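Wash-out colour back in at the Hadside salon

Kolura wash-out hair colour is back on the shelf at the Hadside salon after being out of stock for most of the spring. We have taken 177 tubes this time, in copper, plum, teal and a pale silver. The silver always goes first, so ask at the desk if you want one put by.

Each tube is enough for one full head of short hair or a few streaks on longer hair. Put it on dry hair with a comb or your fingers, leave it for 11 minutes, then brush through. It comes out with ordinary shampoo, though very light or bleached hair can hold on to the plum and teal for a second wash. Try it on a small piece at the back first. Wear an old towel round your shoulders - it does mark cotton.

Sheena Chisholm will be showing how to use it on 07/07/2026, from half past five, and Carolina Ramalho will be doing fringe trims on the same evening. There is no charge for the demonstration but please give your name at the desk.

The Stikavell hairspray has gone up slightly in price. The old stock is still at the old price until it is sold. We no longer carry the travel size.

Saskia Mudgway is away for the last two weeks of July. Her regulars have been moved to Lizelle Adams unless they asked for someone else. 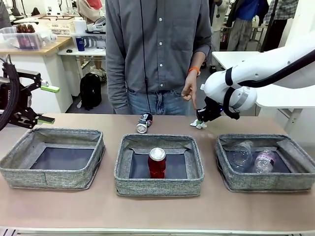
Drinks cans and plastic bottles, with three grey fabric bins.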